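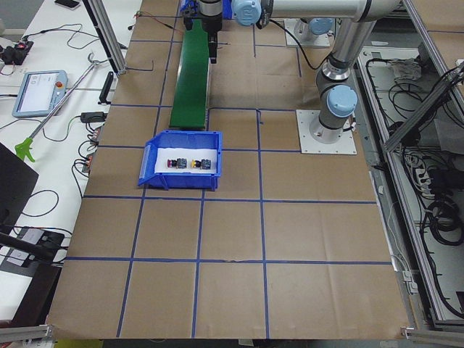 Figure 3. Push-button switches with red and yellow caps in a blue bin, paper-lined.

3.2 Parts sorting and mislabeled stock

Stock records at the Pulla depot were checked against the shelves over 11 working days in April. Of 700 line items pulled, 599 matched on part number and bin. The rest did not — wrong bin, wrong count, or a part number retired years ago and never taken off the label. Small electrical parts did worst. Switches, lamp holders, fuses. Cap color is a common cause of mix-ups here (Figure 3): staff at Pulla order by color, the supplier Favier lists by contact type, and the two lists were never joined up.

Interviews with stores staff point the same way. Most said they "just know" where a part is. Fine untill someone is off sick. Zainab Aliyu ran the recount at the second site, Lesa, using the same form, with one change: the color field was moved to the top. Records there were in better shape to begin with, so the two sites should not be compared directly.

Cost of errors was harder to get at. Late repair jobs are logged but the reason often isnt. We used the method in Osei's earlier work on hospital stores, which charges each wrong pick at the labor rate only — no downtime. This likely understates the loss. Downtime is taken up again in Section 4.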